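Power Strips Around the House: Picking, Placing, Cleaning and Storing Them

Most homes have a handful of power strips and most of those are on the floor behind something. They collect dust, get kicked, and end up with more plugged into them than they should. An hour on a Friday evening is enough to go through the whole house and put it right.

Start by collecting them

Turn off whatever is running, unplug each strip at the wall, and bring them all to one table. Look in the usual spots: behind the TV, under the desk, beside the bed, in the garage, in the holiday box with the lights. When I did this at our place in Deltham I found two I had forgotten buying.

Put a piece of masking tape on each one and write where it came from. Sort them into keep, move and throw out. Throw out any strip with:

a cracked or melted housing
brown marks by a socket
a cord that is nicked, flattened or stiff
plugs that fall out or sit crooked
a switch that crackles or feels loose

Don't wrap a damaged cord in electrical tape and put it back in use. Cut the plug off after it has been unplugged so no one pulls it out of the bin, then take the strip to electronics recycling. Our drop-off takes small electrical items with the cords tied up.

Read the label

Turn the strip over and find the rating. It will be given in amps or watts, and it covers everything plugged in together. Lamps, phone chargers, a router and a laptop add up to very little. Things that heat are different. A space heater, toaster, kettle, hair dryer or iron should go straight into the wall, and so should the refrigerator and the window air conditioner.

As a sample sum, the desk in our back room has a computer and screen at 300 watts, a printer at 70, and a lamp at 8. That is 378 watts, well inside what the strip is rated for. The small heater that used to be under the same desk now has the wall outlet to itself.

If there is no label, or it can't be read any more, treat the strip as a throw-out.

Don't plug one strip into another. If the cord won't reach, buy a strip with a longer cord or move the furniture.

One switch or several

The cheapest strips have a single switch for the whole row, and some have none. That is fine for a group of things you always use together. In a room where one item has to stay on, get the kind with a switch for every outlet. You can leave the router running and shut off the printer beside it without pulling any plugs.

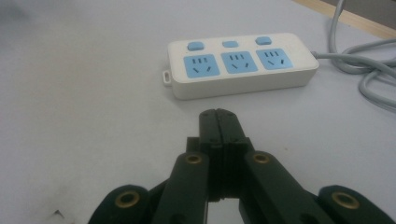 White strip with three pale blue outlets, a switch behind each one, and a hanging tab at the end.

With separate switches, label the plugs. Use a small paper tag or a bread clip on each cord, an inch or so from the plug, and write on it in permanent marker. Labels on the strip itself go wrong as soon as someone swaps two plugs over. Hwa-young Jeon uses a different color of nail polish for each plug and keeps the key inside a cabinet door, and that works too if everyone in the house knows about the key.

Check the outlets before you buy as well. Strips made for several plug types have extra slots, and some plugs fit those better than others. A plug should go all the way in and stay there. If it wobbles, get a strip made for the plugs you own. Leave a gap beside bulky adapters, or look for a strip with wider spacing.

Getting it off the floor

A strip with a hanging tab can go on a screw or a small hook. A strip with keyhole slots in the back needs two screws, and the easy way to place them is this:

1. Lay a sheet of paper over the back of the strip and rub a pencil over the slots.
2. Tape the paper where the strip will go and check it with a level.
3. Mark through the center of each slot.
4. Drive the screws, leaving just enough head showing for the strip to slide on.

Before you drill, find out whether there is wiring in the wall. The side of a desk or the back of a shelf is usually simpler. Use short screws so they don't come through.

A single tab holds only one end, so the strip can swing when you pull a plug. Hold the body with your other hand, or hang it where the furniture steadies it. Don't hang a strip by its cord.

Keep strips away from sinks, fish tanks, plant trays and curtains. Don't run the cord under a rug or through a door that closes on it. If you put a strip in a cable box, use one made for the purpose, with vents, and feel the lid after an hour. If it is warm, take some things off.

Cleaning

Unplug the strip from the wall and take everything out of it. Switching it off is not enough.

Brush the sockets with a dry paintbrush or a clean makeup brush, holding the strip face down so the dust drops out. A vacuum with the brush attachment does the same job. Wipe the housing with a cloth that has been wrung out until it is barely damp, with one drop of dish soap for greasy marks. Go around the switches with a dry cotton swab. Don't spray anything on the strip and don't poke metal into the slots.

White plastic shows every fingerprint, and a melamine sponge will take off most of them. Rub lightly, as it dulls a shiny finish. Let the strip dry fully before you plug it in again. I leave mine overnight.

Putting spares away

Coil the cord in loose loops as wide as your hand is long and hold them with a hook-and-loop strap. Rubber bands go brittle and stick to the cord. Don't wind the cord tightly around the body, which strains it right where it enters the housing.

Store spares in a dry closet, in a shoebox or a shallow drawer, or hang them by the tab on a pegboard. Two spares are plenty for most homes. Ours go in the hall closet, and the one for the holiday lights stays there until December.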